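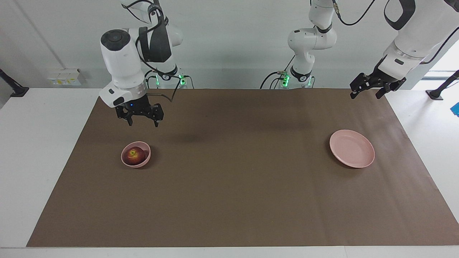 A pink bowl and a pink plate on brown paper, an apple in the bowl, the plate empty.

The Pink Dish Problem

By Mỹ Đoàn

My mother owned one set of dishes, white, and replaced pieces as they died. I own parts of seven sets and a pink bowl. The bowl came home with me in August from a shop called Otwood, where I had gone to buy a doormat. I had no plans for it. It was shallow and round and the color of the inside of a shell, and I carried it to the register like someone who had just been handed a baby.

Since then I have been seeing pink dishes everywhere. The dentist keeps her mints in one. My sister-in-law served an entire lentil salad on pink plates and accepted compliments for the lentils.

I called Ánh Hứa, who has run the tabletop floor at Pamach for 11 years and has the patience of a person who has watched a great many couples argue about soup. I asked her when pink had happened.

"It always comes back," she said. "White sells to people who are setting up a house. Pink sells to people who already have one and are a little tired of it."

I did not love how fast she said that.

Pamach currently stocks 117 patterns, and Ánh walked me past most of them. Her theory is that customers shop for plates with their eyes and then have to eat off them for ten years. The rim is where it goes wrong. A wide rim looks generous on the shelf and turns a normal helping of pasta into a garnish. A plate with no rim at all sends peas onto the floor. She likes a narrow rim with a slight lift, and she will tell you so while you are holding the wide one.

Bowls are a more emotional matter. The deep bowl had its long reign, when we were all supposed to be eating grains out of something the size of a bike helmet. Now the shallow bowl has taken over, and I am in favor of it, with reservations. It is good for eggs, sliced fruit, noodles with not much broth, and anything you'd like to look at. It is terrible for cereal. I have carried cereal across my kitchen in the Otwood bowl exactly once, and the dog was very happy.

There is also the question of what the pink thing sits on. At home I had been using a blue striped tablecloth, and the bowl looked like it was at the wrong wedding. Ánh's advice was brown paper. Just paper, unrolled down the middle of a white table, with the dishes set well apart. I went home and tried it, feeling foolish, and it worked so well that I was annoyed. Brown takes the sugar out of pink. You can also draw on it, spill on it, and bundle the entire mess into the recycling when everyone has gone home, and no tablecloth I own has ever offered me that.

My own roll is from Eder and was sold for wrapping parcels. It curls at the ends. I flattened it with two cookbooks and later with guests' elbows.

Matching is where Ánh and I part ways. She holds that a pink bowl wants a pink plate, and that a single pink piece in a cupboard reads as something a roommate left behind. I hold that a pink bowl wants to be the only pink bowl, and that once you buy the plate you are three weeks from owning the butter dish. She pointed out that I had already asked the price of the plate. I had. I'd also picked up the butter dish, but only to see how heavy it was.

A few things I picked up along the way, for anyone standing in a store with a pink dish in each hand. Take it to the window, because shop lighting makes every pink look like a peach. Turn it over and run a thumb around the foot; if it scratches your thumb, it will scratch your table. Put the bowl on the plate, even if you never plan to serve it that way, and see whether it slides. And think about tomato sauce, which has ended more romances with pale dishes than any change in fashion.

Then there's storage. I had one cupboard for plates, and it was full. The sensible course was to let something go, so I spent an evening with the seven partial sets spread over every flat surface, trying to be stern. I kept the green ones from Akeck, which are ugly and unbreakable. I kept the one with the rooster. I gave away four gray plates I had bought during a period when I thought I was a gray plate person, and I felt nothing at all as they left.

The space that opened up was the width of one stack. I will let you guess what I did with it.

The pink plate now lives under the pink bowl, and they come out together about twice a week, usually for toast. My husband has asked whether we're meant to use them or just know they're there. Ánh, when I reported back, wanted to hear only one thing, and that was whether I'd gone back for the butter dish.

The store had one left. It has a chip on the lid, on the side that faces the wall.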